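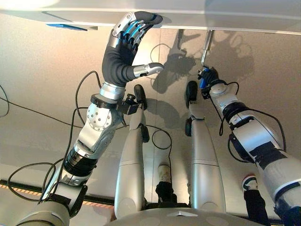

The case for overhead panels that come down

By Lorraine Hebden
2024-09-18

A white panel overhead and a cream wall behind it is the most common finish in the small fit-outs I am asked to look at. I have no complaint about the colour. My complaint is with how the panel is held up, and with the habit of treating the underside as a surface that will never need to be opened.

Most overhead panels conceal something that needs attention: a light driver, a duct joint, the fixings of a cupboard above. The usual detail is glue plus a few pins, filled and painted over. It looks good at handover. The first repair then destroys the panel, and the replacement never quite matches the white of its neighbours.

I would like screwed panels with visible heads to become the ordinary choice in kitchens, laundries and workrooms. Architects resist this on grounds of appearance. I think the grounds are weak. A row of neat screws on a regular spacing reads as deliberate, and a patched filler line reads as damage.

What it takes

Working on the underside of anything is slow. The load has to be carried until the last fixing is in, the driver has to stay square to the face, and both jobs are done above the shoulder. A good detail should reduce the time spent in that position. The one I use has a fixed ledge along the back edge, so the panel hooks in first and is then pushed up flat at the front. Pressure goes near the fixing being driven. Pushing in the centre bows a thin sheet and opens the edges.

For a panel 1000 mm wide I specify 7 screws along the front edge and none at the back, where the ledge does the work. Runs up to 3000 mm are split into three panels of equal width. A single long sheet saves two joints and costs an extra pair of hands every time it is lifted, which is a poor trade over the life of a room.

Terence Heywood, who reviewed the Utgate kitchens with me in June, disagrees on the joints. He argues that grease collects in them and that a continuous panel is easier to wipe. He is right about the wiping. We looked at 48 panels on that job and the joints over the cooktops were the dirtiest part of every one. My answer is a narrow cover strip in those positions, screwed like the rest. His answer is Bellura clips, which hide the fixing and still release. I have used them and found the release too dependent on knowing where to pull.

On cost

Screws take longer to set out than glue. That cost falls on the builder and the saving falls on whoever owns the room later, so the glued panel keeps winning at tender. The remedy is to draw the fixings. If the screw positions are on the drawing, they get priced, and if the drawing only says "panel to underside", the installer will reach for the cartridge.

I would also write the screw size on the hidden face of each panel, in pencil. The next person up the ladder can then replace a lost one without guessing.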